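Sivdale Blood Pressure Outreach – Progress Report to the Masanja Fund

October – submitted by the program office, Sivdale Community Health

Last updated: October

This report covers the second quarter of the home blood pressure program. The grant pays for cuffs, nurse time and follow-up calls for adults in Sivdale who have not seen a doctor in the past year.

We set out to screen 2000 adults by the end of the grant. Screening is on schedule at the pharmacy and library sites. It is behind at the Bisidora site, where the clinic room was closed for repairs for much of the summer. Evening hours there have started again, and we have added a morning session.

Of the people screened this quarter, 200 had a high reading on both the first and second check. Each was offered a cuff to take home and a call from a nurse within 3 days. Most accepted the cuff. Fewer picked up the phone when the nurse called, and the usual problem was a wrong or disconnected number. Staff now read the number back before the person leaves the table.
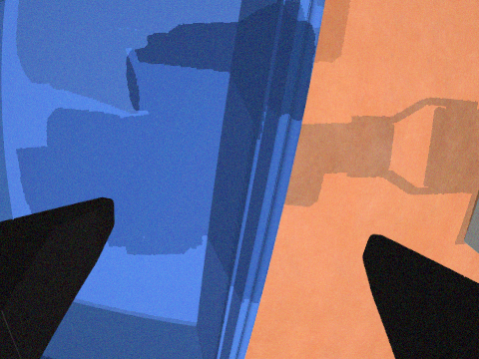

Simulated view: blue container beside an orange surface.

People who take a cuff home are asked to write down a reading every morning for 30 days. The log sheets that came back were mostly complete for the first two weeks and patchy after that. We have shortened the sheet to one page and made the print larger. A Spanish version is with the printer.

Referrals remain the weak point. The wait for a new patient visit at the county clinic is longer than we planned for, and some people with very high readings were sent to urgent care instead. We have asked Sturent Family Practice to hold a few appointments a week for our referrals. They have agreed in principle – a written agreement is still to come.

Spending is slightly under budget because one nurse position was filled late. We would like to move the unspent salary money to replacement cuffs in the large size, which ran short at every site. A revised budget page is attached for approval.

Next quarter we plan to clear the backlog of follow-up calls and restart screening at the Bisidora site on its full schedule.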